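I have been through more screwdriver sets than I care to admit, and most of them ended up in the kitchen drawer with the takeout menus. So when my sister Davina Dunbar (well, Davina Dunbar to the rest of the world, Vinnie to us) gave me the Harmont precision driver kit in January, I thanked her kindly and expected very little. Several months on, I owe her an apology and probably a nice lunch.

The kit comes in a zippered case that opens flat like a book. You get one handle, a short extension, a pair of tweezers and 31 bits, each pressed into its own slot in a rubbery tray. The slots are snug. For the first week or so I was prying bits out with a fingernail and muttering, but they have loosened up nicely, and I can turn the whole case upside down over the carpet without losing one.

What won me over is the handle. It's a slim thing with a cap on the end that spins freely, so you rest your palm on top and turn with your fingertips, and after a while you stop noticing it at all. I have small hands and a bit of stiffness in one thumb, and I got through a whole evening of fixing up the old desktop computer in our den without having to stop and shake my hand out. My previous set, a Lennox I bought at an airport of all places, had me wincing after 11 screws.
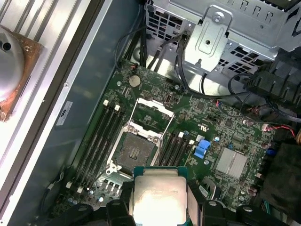

Are the bits magnetic enough to hold a screw over an open computer? They hold the small ones well, but anything longer than a fingernail tends to tip sideways, so keep the tweezers handy for those.

I have also used it on two pairs of reading glasses, a battery door on a toy train, the hinge of my husband's laptop and a kitchen scale that had no business being held together with star-shaped screws. The smallest Phillips bit is showing a little wear at the tip - my own fault, I leaned on it - but the rest look the way they did when I unzipped the case.

Now for the grumbles. The size markings are tiny and gray on gray, and I need the good lamp to read them. The zipper catches at one corner. And I do wish there were a longer extension, as the one included wouldn't reach the deep screws on our Giron fan heater and I had to borrow a proper long driver from next door.

Still, I'd buy it again, and I've already put a second one aside for my nephew, who leaves for college with a desk lamp, a bicycle and not one tool to his name.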